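Subject: Re: Kitchen bench layout, plates and mugs

Wajid Bugti wrote:

> Does the wooden box stay by the microwave? I need 300 mm clear for plates.

It stays. The handle is on the side panel, so leave hand room there.

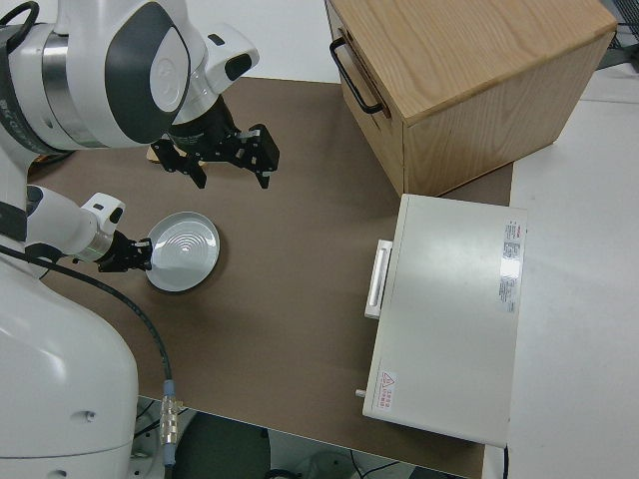 *White plate on the brown top, box and microwave beyond.*

The toaster oven goes at the back left — door facing in. Keep the mug tree near the front; the pale blue plate sits behind it, then the rack.
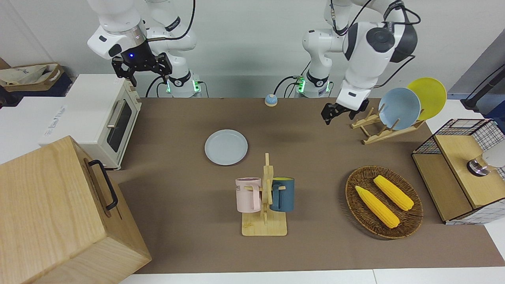
Keith Rudd

Rack spacing is still open. Three plates fit at the Gadholm pitch, but the rims touch. I'll measure again in April.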